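La **libertad bajo fianza en Listirholm** es la institución procesal que permite a una persona imputada permanecer fuera de prisión mientras se tramita su causa, a cambio de una garantía económica, personal o mixta. Está regulada en el título IV del Código de Procedimiento Penal de la provincia y se aplica tanto a delitos comunes como a los cometidos en el ejercicio de un cargo público, con reglas distintas para cada supuesto.

## Antecedentes

La primera norma conocida sobre la materia es la ordenanza de 1645, que autorizaba al alcaide a entregar al detenido a dos fiadores con casa abierta en la villa. Los fiadores respondían con sus bienes y, en caso de fuga, podían ser retenidos hasta la comparecencia del acusado. La ordenanza excluía el homicidio, el incendio y la falsificación de moneda.

El régimen personal se mantuvo, con modificaciones menores, hasta la codificación. El primer código sustituyó la responsabilidad corporal del fiador por un depósito en metálico y atribuyó la decisión al juez instructor. La reforma de 2000 introdujo la distinción entre *fianza de comparecencia*, que asegura la presencia en juicio, y *fianza de integridad*, destinada a evitar la alteración de pruebas o la presión sobre testigos. La segunda solo puede imponerse por auto motivado.

## Régimen general

La solicitud se presenta por escrito ante el juzgado que conoce de la causa. El ministerio público dispone de un plazo de tres días para oponerse. Si hay oposición se celebra una vista breve, sin práctica de prueba testifical, y el juez resuelve en el mismo acto o al día siguiente.

Para fijar la cuantía, el artículo 30 obliga a considerar:

- la pena prevista para el delito imputado;
- el arraigo familiar, laboral y domiciliario;
- los recursos económicos acreditados;
- la conducta procesal en causas anteriores;
- el riesgo concreto para la instrucción.

La jurisprudencia ha rechazado las cuantías fijadas por referencia exclusiva a la gravedad de la pena. También ha declarado nulas las que equivalen, por su importe, a una denegación encubierta.

### Garantías admitidas

El depósito puede constituirse en metálico, mediante aval bancario o con hipoteca sobre un inmueble situado en la provincia. Los bienes muebles se admiten cuando son identificables, están libres de cargas y cuentan con tasación pericial.

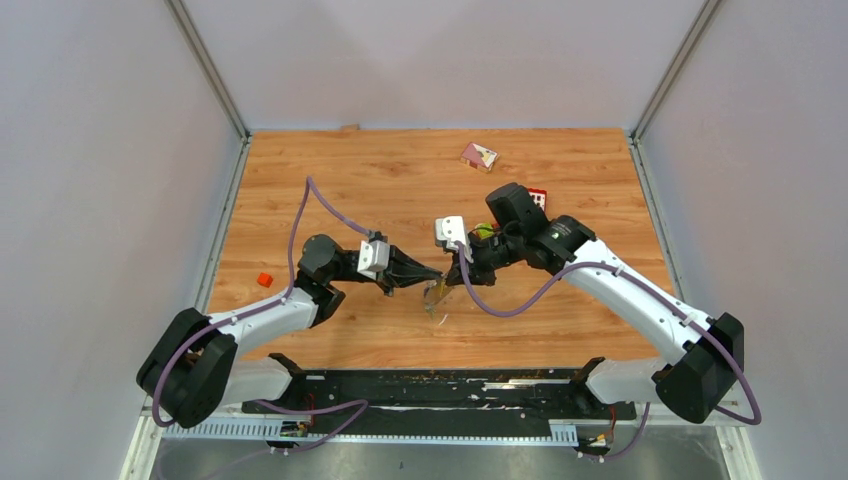
*Dos brazos robóticos sobre una mesa de madera clara.*

El bien mueble ofrecido en garantía puede quedar en poder de su titular, que actúa como depositario, siempre que no se traslade fuera de la jurisdicción sin permiso. El incumplimiento de esta obligación no revoca por sí solo la libertad, pero faculta al juez para exigir un depósito adicional en metálico.

### Condiciones accesorias

Junto a la garantía, el auto puede imponer la entrega del pasaporte, la presentación periódica en sede judicial, la prohibición de contacto con testigos o coimputados y la residencia en un municipio determinado. Las condiciones se revisan a petición de parte cada 20 días durante la instrucción y, después, únicamente si cambian las circunstancias.

## Imputados con cargo público

Cuando el imputado desempeña un cargo electivo o directivo en la administración, el juez debe pronunciarse expresamente sobre el acceso a su despacho y a los archivos del organismo. La fianza no suspende el mandato. La prohibición de acceso, en cambio, produce en la práctica la delegación de funciones, cuestión que ha generado litigios ante la jurisdicción administrativa.

El precedente más citado es el **caso Remenico**, relativo a la adjudicación de contratos de mantenimiento viario a la sociedad Skakex. El entonces interventor provincial, Magdy Fahmy, quedó en libertad tras depositar un aval y se le prohibió entrar en las oficinas de la intervención. Su defensa recurrió por entender que la medida anticipaba una sanción disciplinaria. La sala de apelación la confirmó, aunque limitó su alcance a las dependencias donde se custodiaban expedientes de contratación – el resto del edificio quedó accesible – y fijó una duración máxima ligada al cierre de la instrucción.

La resolución, dictada el 28 de junio de 2024, contiene un voto particular que niega la compatibilidad entre la fianza de integridad y la presunción de inocencia cuando el riesgo se deduce solo del puesto ocupado. 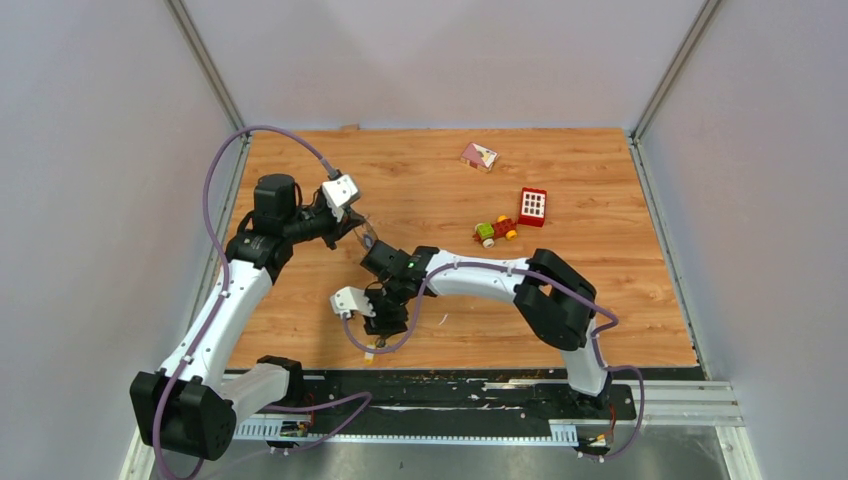

## Revocación y ejecución

La incomparecencia injustificada da lugar a la orden de detención y a la apertura de un incidente de ejecución. El fiador dispone de 30 días para presentar al imputado o justificar su ausencia. Transcurrido ese término, la garantía se adjudica al tesoro provincial, previa deducción de las costas.

En los demás incumplimientos la revocación es facultativa. El juez puede optar por una advertencia, el aumento de la cuantía o la sustitución por arresto domiciliario. Contra el auto cabe apelación sin efecto suspensivo.

Si el procedimiento termina por absolución, archivo o cumplimiento de la pena, el depósito se devuelve sin intereses. En el caso de la hipoteca, la cancelación registral se practica de oficio.

## Propuestas de reforma

El llamado informe Nam, presentado en septiembre, propone suprimir la hipoteca como garantía en causas por delitos menos graves y crear un baremo orientativo según ingresos. Plantea además que las medidas sobre cargos públicos se comuniquen al pleno del organismo afectado. La asociación provincial de fiscales se ha opuesto al baremo. El texto sigue pendiente de dictamen.

## Véase también

- Prisión preventiva
- Arresto domiciliario
- Aval bancario
- Presunción de inocencia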